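Cellar hand and packaging assistant, Dmytriv Brewing
Posted in November by Tamara Semeniuk

Dmytriv Brewing is hiring a cellar hand who will also work on the canning line. The job is permanent, full time, and based at our brewery on Marov Road. We have outgrown the way we split the work up to now, where whoever finished first in the brewhouse went over to help with packaging, and we need one person who belongs to both sides.

We make lagers, a dark mild, a dry stout and a rotating sour under the Flemano label. Most of it goes out in kegs to pubs and restaurants within a day's drive. The rest is canned here and sold through bottle shops and our own taproom counter. Annual output is 2165 hectolitres and we expect that to grow once the second bright tank is in.

The work

You will clean and sanitize tanks, lines and kegs, transfer beer, dry hop, take gravity and pH readings, and write them down legibly. On canning days you will run the seamer, check seams and fills, and stack pallets. You will also help receive malt and keep the cold room in order, with the oldest stock at the front. Our batch records are kept in a program called Zendotico, which takes an afternoon to learn.

A fair amount of this is cleaning. People who have worked in a dairy, a commercial kitchen or a winery usually settle in quickly. Brewing experience is welcome but we don't require it, and home brewing counts for something if you kept notes.

You need to be able to lift a full 50-litre keg with a second person, work on wet floors, and handle caustic and acid cleaners safely. We supply boots, gloves, goggles and the training. A forklift ticket would help — if you don't have one we will pay for the course after your first three months. You must be of legal drinking age.

Hours and pay

Shifts start at 6:30 a.m. and finish at 3 p.m., with a paid lunch break. Canning days can run later and overtime is paid by the quarter hour. Pay depends on experience and we will give you the figure before the first interview. After probation there is a dental plan, a $400 yearly allowance for courses or work clothing, and a monthly beer allotment. Holidays are 4 weeks from the first year.

How to apply

Send a resumé and a short letter to Tamara Semeniuk at the brewery, or drop them off at the taproom counter in an envelope marked "cellar". Tell us what you have done that involved keeping equipment clean and following a written procedure. Please include two references, one of them a recent supervisor.

Interviews will be held at the brewery and take an hour, including a walk through the cellar, so wear closed shoes. Applicants on the short list will be asked back for a paid half shift. We will reply to everyone who applies, and the posting stays up until the job is filled.

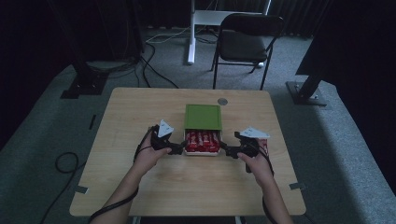

Questions about the hours or the physical side of the job can go to Tamara before you apply. She is easiest to reach after 2 p.m.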